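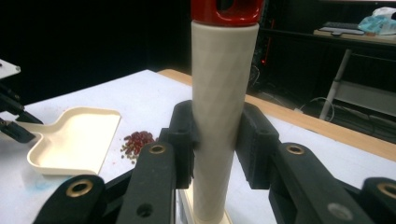 Waaka Reports Second Quarter Results and Holds Its Full-Year Outlook

FLOSCOMBE, July 26, 2024 - Waaka, the company behind the Nellidell budgeting app, today reported results for its second quarter. What follows is my usual letter to shareholders, which we put out as the release itself so that everybody gets the same words at the same moment.

Hello again, everyone.

I'll start with the number you probably scrolled down for. Revenue for the quarter came in at $1,917 thousand, up from $1,366 thousand in the same quarter last year. I'm really happy with that! Most of the growth came from people moving off the free version of Nellidell and onto the paid plan, and a smaller piece came from the credit unions that offer the app to their members under their own name.

We still lost money. The net loss was smaller than a year ago, and it would have been smaller again if we hadn't paid the whole cost of moving our servers in one quarter instead of spreading it out (my call, and I'd make it again). The full tables are attached to the end of the filing, and the note on server costs is worth your time if you like that sort of thing.

Now for the stock. I know it's been a rough stretch for anybody holding our shares, and I've read the emails. The price slid after our last report, when we told you advertising income was drying up faster than we'd planned. It did dry up. We've stopped selling ads inside the app altogether as of this quarter, so you won't see that line in our reports going forward, and last year's ad income is shown separately so you can compare one year to the other without a calculator and a headache. I'd rather run a plainer business, and the people who use Nellidell had been telling us for ages that the banners were ugly. They were!

One analyst note this spring asked whether we'd have to raise cash before the end of the year. My answer is the same one I gave on the last call: we don't plan to. We have a credit line with our bank that we haven't drawn on, and the budget the board approved gets us through December without touching it. If that changes I'll say so in a release like this one, in regular English, and you won't have to dig it out of a footnote.

A few other bits of news from the quarter:

We finished folding in Firano, the small bill-reminder company we bought last winter. Its customers can now see their reminders inside Nellidell, and the old Firano app will keep working until they're ready to switch. A lot of them switched in the first month, which was quicker than I'd bet on (I lost a lunch over it).

We signed 2 more credit unions. Both go live in the fall, and neither one is in the revenue number above.

We passed 2,000 paying households in our family plan, which lets everybody under one roof see the same grocery and rent numbers. That plan launched quietly and grew mostly by word of mouth, so a big thank-you to whoever is doing the talking.

We also raised the price of the single plan for new customers. Anybody who was already paying keeps the old price through their next renewal, and we'll email them well ahead of it.

As for the rest of the year, our outlook is unchanged. We expect revenue to keep growing in both remaining quarters, with the third a little slower than the fourth, as it usually is (people think about budgets when the holidays get close, and hardly at all at the beach). We expect spending to come down now that the server move is behind us. Hiring stays paused except for customer support, where the wait times have been longer than I like and where we've already started interviewing.

I'll be taking questions on our results call, and the dial-in details are on the investor page of our website. If you own even one share you're welcome to ask something, and you can send it in ahead of time if you hate talking on the phone. A replay will go up on the same page afterward.

Thanks for sticking with us. Back to work for me.

The Chief Executive, Waaka

About Waaka

Waaka makes Nellidell, a household budgeting app, and is based in Floscombe.

Forward-looking statements

Parts of this release talk about what we expect to happen. Those parts are our best judgment today, and real results could come out differently for reasons that include competition, customer demand and the cost of running our service. The risks are laid out in our annual report, and we don't promise to update this release if things change.

Investor and media contact: Waaka Investor Relations, Floscombe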